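Studeck Cell Cycling Records

Version 2, last changed December 30, 2022
Maintained by Oisín Cullinane

Summary

Charge and discharge records for small sodium-ion pouch cells, cycled on the Lobo bench at Coltitz. The set holds 1318 files, one per cell per test block. It was put together for people fitting ageing models who need raw voltage curves and not only the capacity figures.

Layout

cells/ has one CSV file for each test block
meta/ has the cell list, electrolyte batch and build notes
scripts/ has the loader and the plotting code

File names start with the cell number, then the block number. A block is 50 full cycles followed by a slow capacity check. The check sits at the end of the same file, marked C in the step column.

Columns

time_s – seconds since the start of the block
step – charge, discharge, rest or C
voltage_v – measured at the tabs
current_a – positive on charge
temp_c – from a sensor taped to the pouch face

Getting started

Run scripts/load.py with the path to the cells folder. It needs pandas and nothing else. Reading everything at once takes a lot of memory, so pass a cell number if you only want one.

Known problems

Cell 1826 was wired with its voltage leads swapped in the first block. The sign has been corrected in the CSV, but the rest periods still look noisy and I would leave them out.

The chamber lost power once in February. Blocks running at the time were restarted from the beginning, and the part files were dropped.

Cells from the Eltilton batch have no temperature column. The sensors arrived late – the values are blank, not zero.
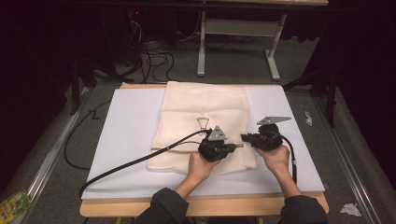
Capacity checks in version 1 used the wrong lower voltage limit for some cells. These were run again and the old values removed, so results worked out from version 1 will not match.

Use and licence

CC BY 4.0. Please give the version number when you cite the set. The records cover one cell format and one chamber setting, and should not be used to judge the life of full packs.

Corrections are welcome through the issue tracker. Include the file name and the row where the trouble starts.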